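六月，晚上九点，茶刚泡上

今天没什么大事，可是心里挺满的，想趁茶还烫嘴的时候慢慢写一写。写的还是楼上那个小茶水间。搬进 Clustelar 这层楼以后，我在那一小块地方待的时间恐怕比在自己桌子前面还长，烧水、洗杯子、发呆，都在那里。妈妈从前说我走到哪儿都先找厨房，大概是真的，我小时候在 Zokavberg 外婆家，冬天也是整天赖在灶边上，大人赶都赶不走。

上午开完会，嗓子干得冒烟，我抱着杯子过去，本来只想接口水就走。结果一站到水槽前面就走不动了。台面是很浅的灰，光落在上面，看久了会觉得带一点点紫，像洗过很多遍的旧床单，软软的颜色。我以前嫌它太素，想过要铺一块花桌布，后来一直没铺，现在倒庆幸起来。素的台面有个好处，随便放个什么小东西上去，都显得郑重其事的，今天就是一条士力架，直直地立在上面，像等着谁来开饭。

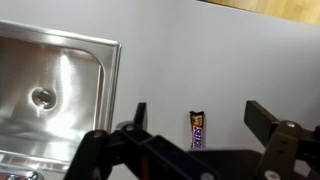

水槽右手边的台面，和站得笔直的士力架

看见它我就饿了。早饭只吃了半个馒头，另外半个包在纸里，忘在了门口的鞋柜上，回家一看已经硬得可以敲门。不过我没有去动那条士力架，别人的零食不好乱拿，这点规矩我还是有的。我只是在旁边站着，喝了两杯温水，喝得肚子咣当咣当响，然后回去接着改表格。改到中午，脑子里还是花生和焦糖，真是没出息。

午饭是跟 Cristian Cusi 一起吃的，他带了一大盒炖豆子，非要分给我一半，我推了几下也就接了（其实推得一点也不坚决）。豆子里放了孜然，还有一点酸酸的东西，我猜是青柠，他说是醋。我们就为了青柠和醋聊了好半天，又聊到他姐姐家的阳台，说阳台上的番茄今年长得疯，苗都顶到晾衣绳了，他姐姐舍不得剪，现在一家人晾衣服都要绕着走。我听了很羡慕，我那盆薄荷养了两个月，越养越小，昨天数叶子，只剩九片。

收拾一下

吃完饭总要洗碗，我就顺便起了收拾茶水间的念头。说是收拾，也不过是擦擦洗洗，把东西归归位，可我这个人一开了头就不容易停。先把从家里带来的抹布搓了一遍，又翻出抽屉里那瓶 Javex 的清洁剂，瓶底还剩一点，我舍不得倒太多，拿水兑开了用。气味不算难闻，有点像小时候学校走廊里刚拖过地的味道，闻着闻着就想起了一年级的教室，想起我同桌那个总装着蚕宝宝的铁盒子。

水槽是方方的一个，拉丝不锈钢，后面靠墙的地方装着一个短短的水龙头，弯弯的嘴，镀铬的，怪可爱。左边的台面上有个蓝白相间的小包，皱巴巴的，槽底还搁着一个圆圆的小东西，颜色很淡，有点透，看着像小杯子，也可能是个盖子。我看东西总是先看这些零碎，大件反而不上心，家里人都笑我，说我去看房子，回来只记得人家的门把手。

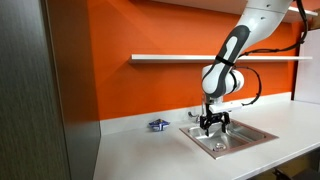
所以我一直觉得，一个厨房好不好，看水槽就知道一半。外婆家那个是水泥砌的，又深又粗糙，冬天洗菜手背蹭上去生疼，可是夏天往里面镇一个西瓜，整个下午都有盼头。后来我自己租房子，头一间的水槽小得放不下一口锅，洗锅的时候水花溅得满地都是，我在地上垫报纸，踩得一脚油墨。跟那个比起来，现在这个实在是客气多了，四四方方，宽宽的边，肘子都能搁上去歇一歇。

不锈钢要顺着纹路擦，这是妈妈教的。横着擦一道，竖着擦一道，看着勤快，其实全是花的。我今天就老老实实顺着来，边擦边哼歌，哼的是哪首自己也说不上来，前半句是一首，后半句又拐到另一首去了。擦到角上要用手指头裹着布，一点一点抠，指甲缝里都是清洁剂的味道，回家洗了三遍手还闻得到。

对了，我最喜欢的还是那面橙色的墙。第一天来的时候吓了一跳，心想谁会把茶水间刷成这么亮的橙色，像走进了一个大橘子里。如今看惯了，阴天的时候它简直救命。外面灰蒙蒙的，人也灰蒙蒙的，进去站五分钟，整个人就给烘热了。左边那个高高的深色柜子往那儿一靠，橙色就更鲜了，跟浅灰的台面也搭，我在家里琢磨过要不要也刷一面，算了算押金，还是忍住了。
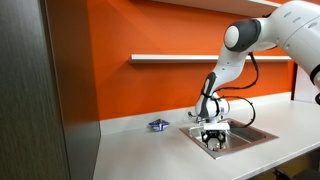 傍晚的事

下班前又绕过去了一趟，借口是洗杯子。路上买了一包 Condori 的红茶，三百七十克一大包，拎在手里沉甸甸的，想着先分一小罐放在办公室，剩下的带回家。分茶叶是个细致活，我手又笨，撒了一小撮在袖子里，坐车的时候一抬胳膊就掉几根出来，旁边的小姑娘看了我好几眼，我只好假装在看窗外。

那条士力架我也惦记着，心里老有它的样子。深咖啡色的包装，上头那一截封口皱皱的，金金的，有点亮，像小时候舍不得扔的糖纸。它立在水槽里的时候，微微歪着，背靠着槽壁，不锈钢上映出一片暖暖的铜褐色，旁边又拉着长长一道亮光，真是好看，我看了好一会儿。这么普通的一条巧克力，换个地方站着，就像换了身衣裳。 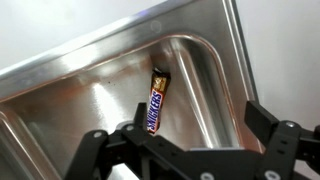 回来的路上到底没忍住，在楼下的小店给自己也买了一条，还给隔壁的小朋友带了一条。小朋友开门的时候穿着一只拖鞋，另一只不知道踢到哪里去了，接过去先捏了捏，问我是不是里面有花生，我说有，他就很满意地点点头，把门关上了，连再见都忘了说。我站在楼道里笑了半天。

自己那条切成了小段，放在白碟子里，配新买的茶。切的时候刀上粘得都是焦糖，我用手指刮下来吃了，反正家里就我一个人。茶比上回的浓，颜色红亮亮的，头一口有点涩，再喝就顺了。妈妈刚好打电话来，问我在吃什么，我说在喝茶，没敢提巧克力，她耳朵尖，说你嘴里嚼着东西呢。后来就讲到外婆家的老灶台，讲到那个水泥水槽，她说早就拆了，拆的时候她还留了一小块瓷砖，压在抽屉里，下次回去翻给我看。

电话讲了十七分钟，茶都凉了一半，我又续了热水。

明天要记得：带一块新抹布，旧的那块边都散了；Javex 的清洁剂也该添一瓶；还有 Cristian 的饭盒在我包里，已经洗好了，别又忘在鞋柜上。薄荷浇过水了，挪到了窗台左边，晒得到早上的太阳。困了，先写到这里，茶杯明早再洗。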